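Listis Home Cinema Screen Kit, 3922 mm

The Listis kit is made for people who watch films at home with friends and want the picture to have the right shape, also for the very wide older epics and for new releases. The screen is 3922 mm wide and it stays flat after many evenings of use. We have sold it under the Vornaveo name before; the fabric is the same, only the fixing rail was changed.

What is in the kit
Matte white screen fabric, rolled on a tube
Aluminium fixing rail in two parts
41 tension clips (one is a spare)
Black velvet masking strips for the top and bottom
Printed guide in English and French

The masking strips are my favourite part of this product. When you change from a widescreen horror film to an old square-format comedy, you move the strips and the grey bars disappear from your eyes. It takes a little practice – after the second or third film you will do it without the guide. 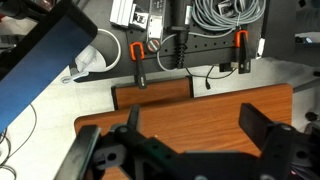
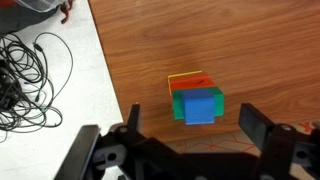
Tabletop with wood grain, two views.

Fitting
The rail needs a straight wall and two people. Please measure the height from your sofa and not from the floor plan, as a screen mounted too high makes the neck tired before the second act. Leave the fabric hanging overnight before you put on the last clips.

Colour and sound
The fabric has neutral colour and suits most projectors for a dark room. It is not perforated, so the centre speaker should stand under the screen. If you prefer it behind, look at our Bustos model, which has a woven fabric.

Delivery and returns
Kits leave our warehouse in 14 days, packed in a Uline tube. The December orders take longer. You can return the kit if the fabric is still rolled – once it was stretched, we cannot take it back.

Our first production is 1000 kits. Prices checked 27 April 2026.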